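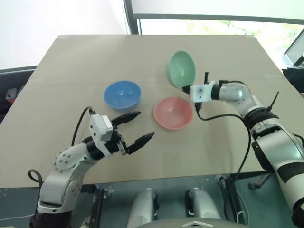

How many demonstrations does a two-arm stacking or sorting task need before a policy can be trained on it?

Most tabletop tasks of this size are started with between 50 and 100 recorded demonstrations, and more are added where the policy fails. Variation in the starting positions of the objects matters more than the raw count. A set recorded with the objects always in the same places will train a policy that works only in those places.

Flikasley Veva Teaching Station
Two-arm leader set with recording software
Overview | Specifications | In the box | Setup | Support

Overview

The Veva is an operator station for showing tasks to a two-arm robot. The operator holds a pair of passive leader arms, and the robot's own arms follow them joint for joint. Joint positions, gripper openings and camera streams are written to disk on a common clock. The station can also be used in hand-guiding mode, in which the robot's arms are put into gravity compensation and moved directly.

The two modes can be mixed in one project but not in one episode. The mode is stored in the episode header, and the training export can filter on it.

Remote mode

Each leader arm has the same joint order as the follower, at reduced scale. The trigger at the handle sets the gripper opening continuously from closed to fully open. A foot pedal starts and stops the episode. A second pedal press within two seconds of stopping discards it.

At startup the leader and follower are not aligned. The software holds the follower until every leader joint is within 4 degrees of it, then engages. If the operator lets go of a leader arm, it stays where it is up to the rated handle load. Above that load it will sink slowly, and the follower will sink with it.

Hand-guiding mode

Hand-guiding suits short reaches and contact tasks where the operator needs to feel the part. It is less suitable where two grippers work close together, and the operator's hands will appear in the head camera. For policies that use camera input, record in remote mode.

Gravity compensation depends on the tool mass entered in the configuration. Enter the mass again after any change of gripper or fingers.

Specifications

Leader arms: 2, left and right, not interchangeable
Joints per arm: 6, plus gripper trigger
Station weight with base plate: 19.5 kg
Part number, station: FV-1955
Part number, spare trigger assembly: FV-297
Command rate: 200 Hz
Camera inputs: up to 4, USB 3
Connection to robot: wired Ethernet, dedicated port
Power: 24 V DC, supply included
Operating temperature: 10 to 35 °C
Recording format: one folder per episode, open file layout

Storage

A one-minute episode with one head camera and two wrist cameras takes about 137 MB at the default compression. Recording to a network drive is not supported. Record to the local disk and copy afterward with the Damasceno transfer tool, which checks each episode before removing the local copy.

In the box

Left and right leader arms
Base plate with clamps
Double foot pedal
Power supply and cord
Ethernet cable, 5 m
Calibration block
Printed setup guide

Cameras, robot arms and grippers are not included.

Setup

1. Clamp the base plate to a rigid table. The operator should have a direct view of the work area.
2. Connect the Ethernet cable to the dedicated port. Do not route it through an office switch.
3. Seat each leader arm in the calibration block and run Calibrate in the Cameo software.
4. Enter tool mass for both followers.
5. Set the table height limit. The followers will stop above this height whatever the leader position.
6. Move each follower through its full range by hand and check that no cable pulls tight or catches on the gripper.
7. Record one test episode and play it back at half speed.

Repeat step 3 after transport. Recalibration does not affect episodes already recorded.

Recording notes

Use a matte, single-color work surface where possible. Bright windows can shift camera exposure during a session, so lock exposure before the first episode. For light, thin-walled objects such as plastic bowls, reduce the gripper force limit and close the trigger slowly.

Begin and end each episode with both arms clear of the objects. Label failed grasps as failed. They can be left out at export, or kept if the operator recovered and finished the task.

Compatibility

Cameo 3.2 or later is required. Stations shipped before January need the trigger firmware update before first use with Cameo 3.2. The update is applied over the Ethernet connection and takes a few minutes per arm. Do not disconnect power while the status light is amber.

Support

Technical questions: Dindo Tan, applications
Orders and spare parts: Helju Baranauskienė, sales

Include the station serial number and the log folder from the last session.

Page revised April 15, 2023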